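3.2 Equipment planning and unit cost

The budget for the Riltstead site was fixed before any hardware was chosen. Each two-arm station was allowed 3,000 dollars, of which 1,435 went to the arms and 333 to the enclosure. The remainder was held for spare motors, cables and tabletop items. Quotes from Huritz and Dendero were compared on repair time as well as price - a low purchase price meant little if a failed wrist motor took a month to replace. Storage tasks were used for planning, as they call for both arms and a mix of small items.
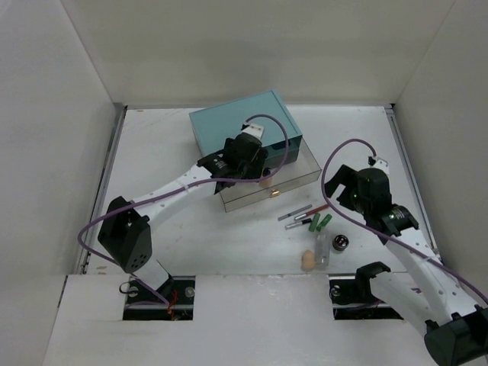
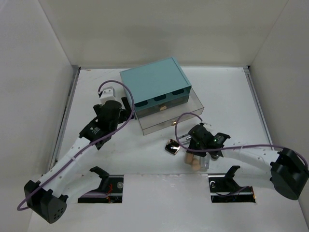 Figure 4. Two-arm station with the teal and clear storage box.

Leckie, commenting on an earlier draft, held that the spare parts reserve was too small and that cables in particular should be budgeted as a yearly expense, with a second full set bought at the start. We accept the point on cables. The reserve was not raised in the first order, but the plan for August moves cables to a separate line and leaves the sum for motors unchanged. Costs for staff time are treated in Section 3.3.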